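About us

Print this page
Send by e-mail

Cimidis is a small cooking school in the town of Utoneck. We began in November with one table, 11 students and a lot of borrowed pots. Today we give 17 courses in the year, and 480 people have already cooked with us.

Our idea is simple. We teach the food that families make at home on a normal day: soups, rice, dumplings, noodles, pickles and bread. You do not need any experience to join. Many of our students tell us in the first lesson that they can only boil an egg, and this is fine with us.

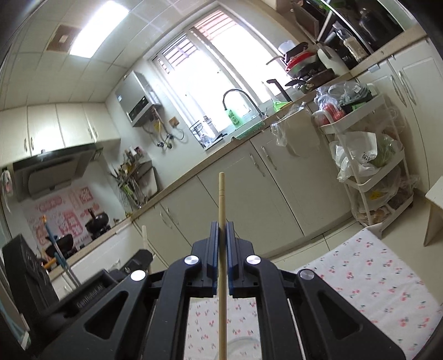

Groups are never larger than 12 — no, we must be correct, the evening group on Thursday can have 22, but then two teachers are present. Every lesson takes three hours and finishes with a meal together. The recipes are given on paper, in English, and you may keep them.

The vegetables come from the Daneshvar farm, which is a short drive from the school. Flour and dry goods we buy from Stokex, a family shop on the same street as us. We pay them every week and we are proud of this long cooperation.

If you have an allergy, please write it in the registration form. We can change most of the dishes, but we need to know it two days before the lesson. Children from the age of nine are welcome together with an adult.

The office is open in the mornings, except on Sunday. Please ring the lower bell, the upper one belongs to the dentist.

Last updated: 2022-02-08

Print this page
Send by e-mail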